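How does a robot know what to do with a T-shirt?

Folding clothes is boring, isn't it? I'd happily hand mine over to a robot. I write software for robots with two arms, so you'd think I'd have sorted that out by now. I haven't! Clothes are one of the trickiest things you can ask a robot to deal with, and I want to tell you why.

Let's start with something easy, like a cup. A cup stays cup-shaped. If the program works out where the cup is and which way the handle points, it knows nearly everything it needs. The part of the program that does this is called perception, a grown-up word for making sense of what the cameras see.

Now try it with cloth. Pick up a jumper by one sleeve and drop it on your bed. Do it again. Did it land in the same shape? Mine never does. There are folds on top of folds, and half the jumper is hiding under the other half. So my program, which I call Dundska (I liked the sound of it), has to make a guess. It looks for edges and corners and says something like, "I think that bit is a corner, and I'm fairly sure."

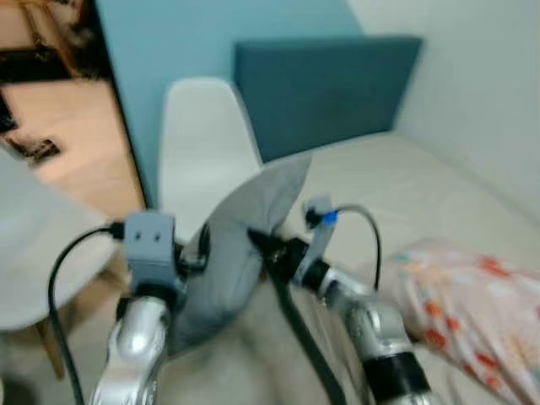
Once Dundska has made its guess, the next job is planning. Two arms can easily bash into each other, or into a chair or a table, so the planner tries out lots of paths in its imagination before anything moves. Imagine you and a friend carrying a duvet through a doorway. You'd both want to know who goes first! The planner sorts that out for the left arm and the right arm.

Then comes control, and this is my favourite part. Control is the bit of software that moves the motors. It checks where each arm is 30 times a second and makes tiny corrections, a bit like you do when you ride a bike and keep nudging the handlebars. If one arm pulls too hard, the cloth could slip or stretch, so the 2 arms have to keep agreeing with each other the whole time.

So that's 3 jobs: perception, planning and control. And then they all start again, because the cloth has moved and the old guess is out of date.

You can try being the robot yourself. Put on a pair of oven gloves, ask somebody to drop a tea towel in a heap, and see if you can find two corners and hold it out flat. Next, try it with one eye shut. My best go took 30 seconds, and I dropped it twice.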